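From: Yolandi Joubert
To: lalbridge-quilters list
Subject: Re: [lalbridge-quilters] Squaring up a big top without a long table

Lerato Mtshali wrote:
> I have the top finished at last, 49 blocks, seven by seven, and now
> that it's all in one piece I can see it isn't square. One side is
> longer than the other by a good finger's width. My dining table is
> too small to lay it flat and the floor is no good for my knees.
> Do I trim the long side, or do I have to unpick? And has anybody
> tried the blue wash-out pens for marking? I'm nervous about them on
> the cream.

Lerato,

Don't trim yet. If you cut the long side you'll lose the points on the outside row and it still won't hang straight, and I say that having done it to my niece's quilt.

Fold the top in half, side to side, and match the seams instead of the edges. Then fold it the other way and do the same. You'll see which rows are off. On mine it was two rows near the bottom that I had sewn late at night with a different foot on the machine. I unpicked those two, pressed them, and sewed them again, and the whole thing came in.

You don't need a long table for this. Work on a quarter of the quilt at a time and let the rest sit on a chair next to you so the weight doesn't pull. What you do need is something with straight lines under it that doesn't shift.
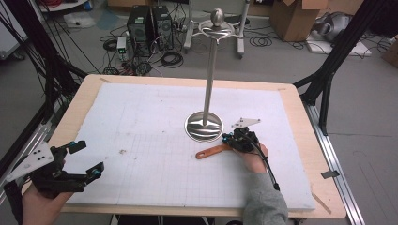 Nosipho Moodley uses her big cutting mat for the same job and checks each corner with a 12 inch square ruler before she moves along. I do it by seam lines and only use the ruler at the very end. Either is fine. Press before you measure, and press straight down with the iron. If you slide it you stretch the bias edges and then you are measuring the stretch.

On the pens, I have used the blue ones for years and had trouble once. That was my own doing, I ironed over the marks before rinsing. Cold water first, no soap, and no heat until the marks are gone. On cream I would try a scrap from the same piece of cloth and leave it overnight. Yupin Yensuk won't have them in the house and marks everything with a sliver of dried-out soap, and her quilts are cleaner than mine, so take that for what it's worth.
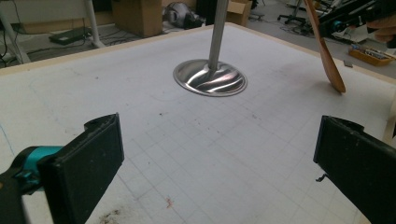
For the border, measure across the middle of the quilt and not along the edge. Measure in two or three spots and take the average. Cut both side borders to that one length, pin the ends and the center, and ease the rest in. If you just sew a long strip on and cut it off when you get to the end, you'll get the wavy edge that Karabo asked about in June.

Batting – I don't think you said what you are using. If it's the thick polyester, the small difference you have left after fixing the rows will disappear into it. Thin cotton shows more. I would still fix the rows.

I have the long ruler and the spare basting pins at my house until the next meeting. Anyone who wants them can come by after 2, just call first so I can put the dog out.

Yolandi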